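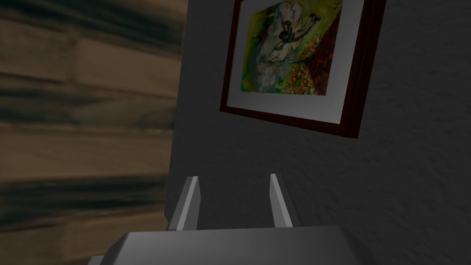 Vista desde la muñeca en Planow, con la pinza abierta junto a una superficie de madera.

Buscar en el sitio Introduzca su búsqueda

Planow: recoger demostraciones en cocinas y salones simulados

Reseña de Hanna Adamczyk

Usé Planow durante todo agosto para reunir ejemplos de apertura de armarios. El programa graba las trayectorias teleoperadas junto con la vista de muñeca y las exporta ya troceadas por episodio. Guardé 533 episodios, de los que 296 pasaron el filtro de calidad. El resto cayó casi siempre por pausas largas del operador, y el umbral de pausa se puede cambiar.

Lo mejor son los fondos. Las paredes tienen textura y hay cuadros colgados, de modo que la política no aprende sobre un gris liso. La madera muy próxima a la cámara sale borrosa, con la veta convertida en franjas, y ahí conviene grabar más variantes de aproximación.

Lo peor es el editor de etiquetas. Carga los episodios de 50 en 50 y pierde el orden al volver atrás. Nyokabi Rweyemamu, que etiquetó la mitad, acabó haciéndolo con un script propio.

Lo recomiendo para conjuntos pequeños. Con más de 1000 episodios usaría Halász.

Artículos relacionados
Gemon: primeras pruebas
Peso, control remoto de sobremesa
Halász frente a Planow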